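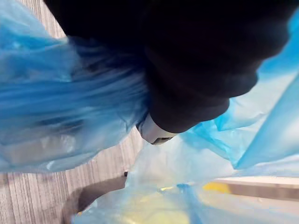 A bright blue plastic bag, close up.

Who Left It There? How the law deals with dumped rubbish

By Delphine Szabo, for the Young Readers' pages

If you have ever walked down a lane and come across an old mattress lying in the nettles, you may have wondered how on earth it got there. Mattresses don't go for walks. Somebody carried it, probably two somebodies because mattresses are floppy and very annoying to carry, and they drove off again without it.

Leaving rubbish on land where it isn't allowed has a name. In Britain we call it fly-tipping. The "tipping" part is easy enough, as tipping is an old word for throwing things away (your grandparents might still say "the tip" when they mean the recycling centre). The "fly" part probably comes from the phrase "on the fly", which means doing something quickly and on the move. So a fly-tipper is someone who tips and scarpers.

Dropping a crisp packet is a bit different. That's called littering, and it is also against the law, but fly-tipping usually means bigger things: black sacks, broken fridges, half a kitchen, tyres, rubble, that sort of stuff.

Is it really a crime?

Yes, it really is! Some grown-ups are surprised by this too. A person who is caught can be made to pay a fine, and for the most serious cases they can be sent to prison. It is a crime in the same way that stealing is a crime, and it can end up in front of a court.

You might think that is a lot of fuss over a bit of old carpet. But think for a moment about what can be hiding in a heap of rubbish. There may be paint, or oil, or batteries, or bits of broken glass. Rain falls on the heap and trickles through it, and then the rain carries on downhill, as rain does, and takes some of the nasty things with it into the soil or the nearest stream. Hedgehogs crawl into the sacks and can't get out. Cows will chew very nearly anything. And whoever owns the field often has to pay to have it all taken away, even though they never asked for it.

A story about Tinder Brook

I find it much easier to understand how the law works if I can follow one case from the beginning to the end, so let's do that. This one took place near Ernatholm, where a small stream called Tinder Brook runs behind the allotments and under the road.

One morning in July a woman went to water her beans and found the gate to the brook wouldn't open. Something was leaning against it on the other side. She climbed up on her watering can (please don't copy her, it tipped over and she had a very sore elbow) and saw a great long heap of sacks, stretching from the gate right down to the water. There were 47 of them, and a bath.

She did a very sensible thing, which was to leave it all alone. She didn't open any sacks and she didn't try to drag the bath out of the way, even though her beans were thirsty. She went home and rang the council.

The people who look for clues

Councils have people whose job is to find out about fly-tipping. They are usually called enforcement officers. They aren't police officers, though they sometimes work alongside the police, and they don't wear tall helmets. Mostly they wear very thick gloves.

When the officers got to Tinder Brook they took photographs of everything before anybody moved it. They wrote down where it was and what time they had arrived. Then they began to open the sacks, one by one, looking for anything that might tell them where it had all come from.

What would give it away, do you think? Quite often it's paper. People throw away envelopes with their address on, or a letter from the dentist, or a school newsletter with a name in the corner. In the eighth sack, underneath a lot of broken tiles and something that used to be a lampshade, they found a delivery note for a new bathroom. It had an address on it, on the other side of Ernatholm.

Clues like this are called evidence. Evidence is anything that helps to show what happened. It has to be looked after very carefully, so the officers put the delivery note in a clean bag of its own, sealed it, and wrote on the label who had found it and when. If they had stuffed it in a pocket, somebody might have said later on that it had been muddled up with something else, and then it wouldn't have been much use at all.

So it was the people with the new bathroom?

Well, wait a minute. This is where it gets interesting, and it's the bit I would like you to remember if you only remember one bit.

The officers went to the address and knocked. The family who lived there were astonished. They had indeed had a new bathroom, and a very nice one, and they had paid a man £23 cash to take the old one away in his van. They had thought he was going to the recycling centre. They didn't know his name. They did remember that the van had "Flerkis Clearances" painted on the side, because the children had thought Flerkis was a funny word and had sung it all through tea.

Now, anybody who takes away other people's rubbish as a job is supposed to be registered. This means their name is on an official list, a bit like a register at school. You can look at the list for nothing. The family hadn't looked, and they should have, because the law says that householders must take care about who they hand their rubbish to. It's called a duty of care. "Duty" means something you have to do. The officers explained this to the family, who went rather pink, and they were given a warning in writing.

Then the officers looked for Flerkis Clearances on the list. It wasn't there.

What happens in court

With the help of the name on the van, and a camera at a petrol station that had a good view of the road, the officers found the man who had been driving. I will call him Mr Gallagher. They asked him questions, and they recorded the answers. He was allowed to have a solicitor with him, which is a person who knows a great deal about the law and helps you to understand what's going on. Everybody is allowed that, whatever people think they have done.

After that the council decided there was enough evidence to take him to court.

Most cases in England and Wales start at a magistrates' court. Magistrates are ordinary people from the area who have been trained to listen to cases, and they usually sit in a group of three. They don't wear wigs! You will have to go to a bigger court, the Crown Court, to see one of those. There is also someone called a legal adviser, who sits near the magistrates and tells them what the law says when they need to know.

The first thing Mr Gallagher was asked was his name. The next important thing was whether he was guilty or not guilty. "Guilty" means "yes, I did it", and "not guilty" means that the other side have got to prove it.

If he had said not guilty there would have been a trial. The council's lawyer would have shown the photographs and the delivery note and asked people to come and say what they saw. Those people are called witnesses. Mr Gallagher's side would have had a turn as well, and could have asked the witnesses questions of their own. Until the very end of it all he would have been treated as innocent, and the magistrates could only find him guilty if they were sure. Thinking "he probably did it" isn't enough.

But he said guilty, so no trial was needed.

Deciding on a punishment

Deciding on the punishment is called sentencing, and it is harder than it sounds. The magistrates can't pick whatever they fancy. They have a set of guidelines to follow, with a lot of things to think about. Did the person do it on purpose? How much harm was done? Have they done it before? How much money have they got? (A fine that is tiny for one person might be enormous for another.) Are they sorry, and did they own up early? Pleading guilty early on usually makes a sentence a bit smaller.

The magistrates went out to a private room to talk it over, and then came back in. Mr Gallagher was told to pay £963, which was partly his fine and partly the cost of clearing up the brook. He was also given unpaid work, which is when a person has to spend a certain number of hours doing useful jobs for the community and doesn't get any wages for it. Painting railings, for instance, or clearing paths.

He didn't go to prison. Prison is kept for the more serious cases, such as people who dump lorryloads of dangerous waste over and over again and make a great deal of money out of it. If he had thought the punishment was unfair he could have asked a higher court to look at it again. This is called an appeal.

What should you do if you find some?

Don't touch it, please, however interesting it looks. There can be needles and sharp edges in there, and things that give off horrible fumes. Tell a grown-up where it is, and tell them anything you noticed, such as a street sign or a shop nearby. They can report it to the council, and most councils have a page on their website for it. If you happen to see somebody doing it, keep well away from them and don't try to talk to them.

And if your family is having a clear-out, you could ask whoever is in charge, in your politest voice, whether the person with the van is on the register. It takes up to 8 minutes to check, even on my very slow computer.

Some words from this page

Appeal: asking a higher court to look at a decision again.
Duty of care: having to be careful about something because the law says so.
Evidence: anything that helps to show what happened.
Fine: money you have to pay as a punishment.
Magistrate: a trained person from the area who hears cases in court.
Sentence: the punishment a court gives. (Also the thing you write with a full stop at the end, but not here.)
Witness: someone who tells the court what they saw or heard.

Page last checked 29/04/2019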